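Progress report to the Stockdale Fund
Mostton Highest Points Survey, second reporting period

Summary

The grant was given to settle which summit is the highest natural point in the Mostton uplands, and to publish a list of the uplands' highest points that other people can check. We can report a good deal of fieldwork and one firm result. We can't report a finished list, and I would be wary of any version of one that appeared before the spring.

What was promised

The application said we would resurvey every summit that any published source has ever called the highest in one of the 13 upland parishes, work out which of them meet a common definition, and put the results in a single table with heights, methods and error margins. It also said, in a sentence I now regret, that the work was "largely a matter of confirming existing figures." The existing figures don't confirm each other. Several seem to be copies of the same old reading, converted from feet to meters and back again by people who rounded as they went.

Fieldwork

We have resurveyed summits in 10 of the parishes. The remaining ones are all on the north side, where the access track washed out in September and hasn't been repaired. We were told it would be open again soon. We were told that the last time as well, so the schedule below assumes a walk in from the south.

Each summit was occupied with a satellite receiver long enough to give a stable height, and a line of levels was run from the receiver to the highest natural rock. Where two knolls on the same hill looked close, we leveled between them directly. It's slow work and it isn't photogenic, but comparing two separate satellite heights for tops a short walk apart invites the kind of argument we were funded to end.

The firm result is Jultance. Its east top has been given as the highest point in the uplands on maps and on at least one signboard for as long as anyone has cared about the matter. The west top is higher. We ran the levels in both directions, came back in different weather and ran them again, and the order of the two did not change. The margin is small, but it is well outside our error. The cairn is on the wrong one.

The definition problem

This has taken more time than the climbing. Three questions keep coming back.

The first is what counts as natural ground. A number of the tops were built up in the past with quarry waste, and one has a covered reservoir on it with turf over the roof. Our rule is that made ground does not count, however old it is. That is easy to write down and hard to apply on a hill where the waste has been settling and growing heather for generations. In two cases we have had to give a height for the lowest ground we are sure is natural, which is an unsatisfying number and will be marked as such in the table.

The second is where the uplands end. The parish list in the application follows administrative lines, and those lines were not drawn by anyone thinking about hills. Gamesis Hill sits across the southern boundary. If it is in, it changes the order near the top of the list. If it is out, we have left out a hill that any walker would say belongs to the same range. I have seen both positions argued with great confidence and very little evidence. We propose to publish the table by parish as promised, with a second column showing what changes if the boundary follows the valley floor.

The third is how much drop a top needs before it is called a separate hill. We have used the same figure throughout. I don't claim it has any meaning in nature. People who prefer another will be able to re-sort the table for themselves, provided the drops are printed, and they will be.

Older heights

Part of the budget was for tracing earlier surveys. The results so far are thin. Of the summit notes we hoped to find in the county papers, many turned out to be summaries of summaries, and the original level books have not been located. The exception is a run of readings on the western summits that can be tied to a benchmark we found in place. Adjusted to the modern datum, they agree with ours well enough that I trust both. I would not stretch that trust to the rest of the old figures, and we have stopped describing them as "historic measurements" in drafts, as we can't show that some of them were ever measured.

Spending

We have spent 700 dollars more on transport than planned, nearly all of it on return visits to Jultance. This has been covered from the printing line, where we have dropped the folded map. I don't think the map will be missed. The equipment line is on budget. Nothing has been spent yet on the public talk, and I would ask the Fund to consider whether a talk is worth giving before the north side is done.

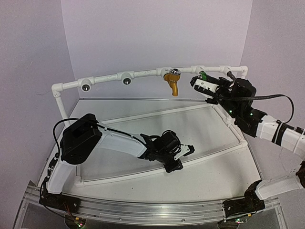
Workstation with two robot arms and a white pipe rack along the back.

Risks

The main risk is still access in the north. The second is that the Jultance result gets out ahead of the data. A local walking site has already announced a new highest point, with a height that did not come from us and is given to the centimeter. We have asked for it to be taken down and don't expect that it will be. The best answer is to publish the level runs in full, including the ones that were thrown out and the grounds for throwing them out.

There is also the matter of what people will do with the list. Some walkers have completed the old version and won't be pleased to hear that they stood on the wrong top. I have sympathy, but the grant was not for preserving anyone's record.

Next period

Survey the northern summits on foot from the south side, weather allowing. Finish the drop figures for all parishes. Circulate the draft table with both boundary options to the readers named in the application, and give them a proper length of time to find fault with it. Release the Jultance level data once the adjustment has been checked by someone who had no part in collecting it.

We are not asking for more money. We are asking for the final report date to be moved back to May, which would allow one attempt at the north side in decent conditions before the table is closed.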